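## Bags, glorious bags

If you have a cupboard under the sink, you probably have a bag of bags in it. I certainly do, and last July I finally pulled mine out to see what was in there. I stopped counting at 46, and that was before I got to the ones stuffed behind the dish soap. So when Charmaine Magagula asked if I'd write something for the household corner of this newsletter, I knew right away what it was going to be about (sorry, Charmaine, I know you were hoping for jam).

The thin, crinkly kind are the trickiest to store. They puff up with air, they cling to each other, and you open the cupboard door and out they float. They're also the ones I reach for most, for wet swimsuits and muddy shoes and the small trash can in the bathroom, so I can't quite bring myself to send them all off. 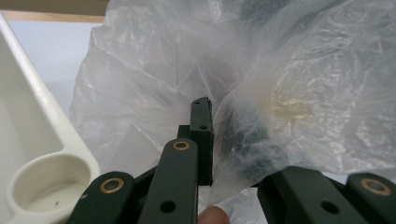 *Thin, milky and full of creases, like most of the ones at my house.*

My mother folded hers into little triangles, the way you'd fold a flag, and kept them in a cookie tin. It's a lovely method and I did it faithfully for one whole winter when we lived over in Pleltham, but it takes an evening and a good radio program, and these days I'd sooner have the evening. What I do now is much lazier. I lay the bag flat, smooth it from the bottom up toward the handles so the air gets out, fold it in half the long way and then in half again, and roll it up. If it won't stay rolled, I tuck the handles around it. Two minutes for a handful of them, and you can do it while the kettle boils!

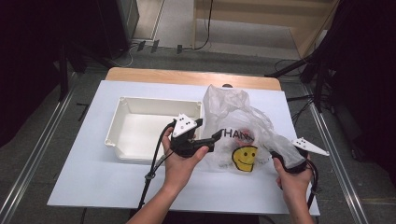
Once they're rolled, they need somewhere to live, and I've gone through a good many somewheres. A tissue box works until it gets damp. The fabric tube with elastic at each end, which I bought at Listura on a whim, swallowed bags very nicely and then refused to give them back. A plain off-white plastic bin, open at the top, is the kind of thing I've settled on, and it's worth having it empty beside you before you begin so the bags can go straight in. The same goes for checking what's still inside them. There's something reddish showing through the film of that THANK bag with the smiley face, and I can't tell you how many receipts, twist ties and single cough drops I've found in mine by giving them a shake first.

Any bag with a hole in it goes in a separate pile, along with anything sticky. The grocery store on Peng Street has a collection barrel just inside the door for clean, dry ones, and the library on Plelten Avenue will happily take the sturdier sort for its book sale.

If you have a folding method of your own, please send it along to Charmaine, and she'll pass it on to me. I would especially love to hear from anyone who has tamed the drawstring ones, as I have a whole drawer of those still waiting.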